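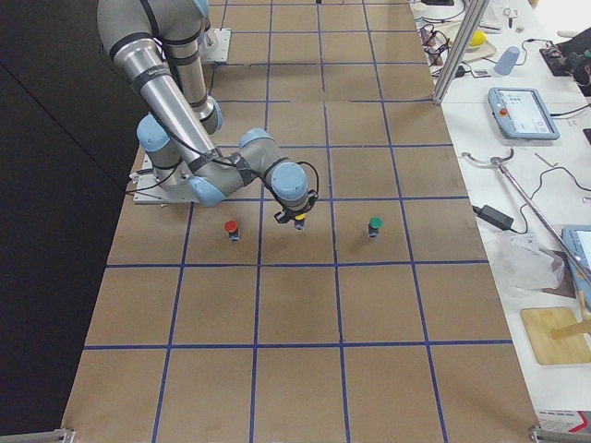 Figure 3. Gripper over the yellow-capped object on the taped work surface, with the red- and green-capped objects in the same row.

4.2 Placement and handover on the tabletop

The question in this section is narrower than the one in the title. We do not ask whether a machine can clear a kitchen counter. We ask whether it can do the two motions that clearing a counter is mostly made of: taking hold of a small upright object without knocking over its neighbors, and setting it down in a place that was named in advance. Figure 3 shows the first of these. The surface is kraft paper marked with blue tape, and a target is always given as a square, never as a coordinate. Haddad had proposed this convention for the Prindudside shop-floor study, where operators were found to speak of "the next one over" and almost never in millimeters.

Each trial began with a spoken or typed request and ended when the object was released, dropped, or abandoned after two failed grasps. A placement was scored as correct if the base of the object lay entirely inside the requested square. Contact with tape was scored as a partial placement and is reported separately in Section 4.4. The single-arm condition comprised 124 trials and the two-arm condition 76. The conditions were not balanced, and we make no direct comparison of their success rates.

Most single-arm failures came at release. The fingers opened evenly, but a small sideways load left over from the approach tipped the object as it was let go. Lowering the approach speed reduced the effect and lengthened the trial, a trade that a household user may accept and a packing station would not. Caps were a second source of trouble. A round cap offers a good visual target and a poor surface to hold, and the planner, which had been trained on some 3,000 recorded grasps from the Vakine set, preferred the cap to the body whenever both could be reached. We did not correct this preference by hand. A person putting away jars would not have to be told, and we wanted the cost of the error to remain in the results.
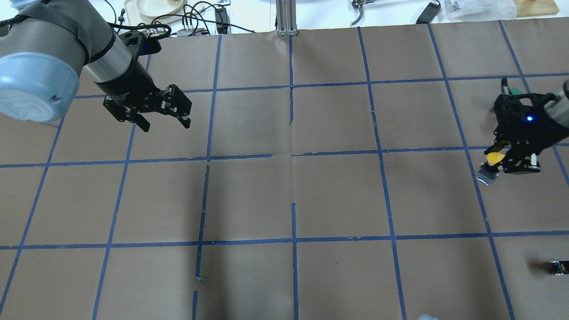 Toltbridge Institute, Department of Mechanical Systems, Household Manipulation Group

With two arms over the same surface the problem changes in kind. Either gripper may reach most of the squares, so the planner must decide which arm moves and which waits. Our scheduler, a modified form of Aguiar, assigns each square to one arm for the length of a request and releases it only when that arm has withdrawn. This is safe and slow. In long requests one arm stood open over the paper while the other held its object, and idle time grew with the number of moves that crossed the middle of the grid.

The grid itself was a source of error. Tape lifts at the ends under repeated work, and paper creases and picks up smudges. Ko re-ran the line detector on worn and fresh sheets and found that broken lines near the center led it to merge neighboring squares - a fault that appeared in the log as a correct placement in the wrong cell. We kept the worn sheets in use, as a kitchen table or a workbench will be no cleaner.

On this evidence the answer for household chores is a limited yes for single objects on a known surface, given a person nearby to right whatever tips over. For shop-floor work it is no at present, the limiting factor being time per move. Handover between the arms without an intermediate placement is treated in Section 4.3.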